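Dowel (craft)

A dowel, or craft rod, is a slender stick, usually round, used in model making, kite building, cake decorating and a great many other patient pastimes. The word is an old one, and in the workshops of Flillangate, where rods have long been cut for kite makers, people still use it quite happily for almost anything long and thin that will roll off a bench if left alone.

Rods are sold in bundles, the longest being up to 103 centimetres, and may be left pale, oiled or stained. A dark finish is much liked by modellers, as it shows up so well against a light worktop when one is measuring or marking. It is good practice to lay the rod down on a flat surface and sight along it for bends before any cutting begins.
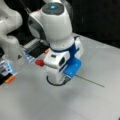 Storage

The kite maker Severino Mateos advised keeping rods flat in a dry cupboard, turned over every February, and never leaning in a corner, where they slowly take on a curve.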